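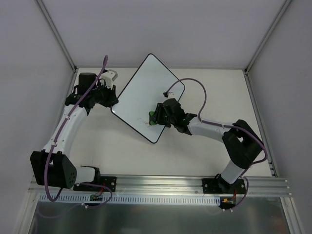

Moltach whiteboard, small size, with green eraser
Reviewed by Irena Bielecka, 10 July 2025

I bought this board in January from Domow, together with the eraser, and I use it almost every day for learning words. I am writing the review only now because with whiteboards the first week tells you very little. Every board wipes well when it is new.

The board has rounded corners and a thin black border. The surface is glossy, white with a very light blue-green tint that I notice only when I put it next to paper. I paid 17 euros for the board and 3 for the eraser. It is light enough to hold on my knees, but I prefer to write with it flat on a table.

Writing is pleasant. The marker goes smoothly and the line does not break, also when I write quickly in cursive. I tried red, black and blue markers from Wero. Red is the color I like most for new words, and it is also the most difficult one to clean. If I wipe after one hour, it goes away with one or two passes. If I leave it until the next morning, small reddish specks stay behind and I must press harder and go over the same place again.

The gloss is my main complaint. Under a ceiling lamp you get a bright stripe across the board, and the words under it are hard to read until you turn the board or move your chair. My old Michalski board was more matte and did not have this problem – but it kept gray shadows from the marker after 2 months, so I don't want it back.

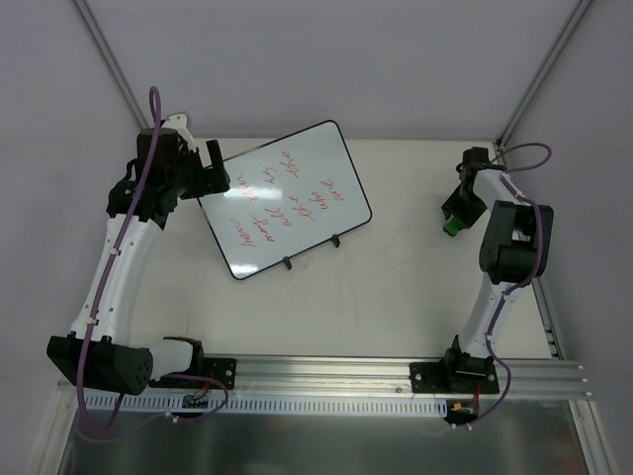
Red marker in cursive, with the reflection running across the board.

The eraser is small, and I have mixed feelings about it. For correcting one word in the middle of a sentence it is very good, you don't destroy the neighbors. For cleaning the full board it is slow. I take a dry cotton cloth for this and keep the eraser for details. It also fills with marker dust, and then it starts to paint instead of clean. I knock it against the sink once a week.

One more thing to know: on a smooth table the board slides when you rub strongly. I hold one corner with my left hand. Rubber feet would help, and for this price I expected them.

After half a year the surface has no scratches that I can find, and the border is still tight at all corners. I would buy the board again. The eraser maybe not, a bigger one costs almost the same.

Board: 4 out of 5
Eraser: 3 out of 5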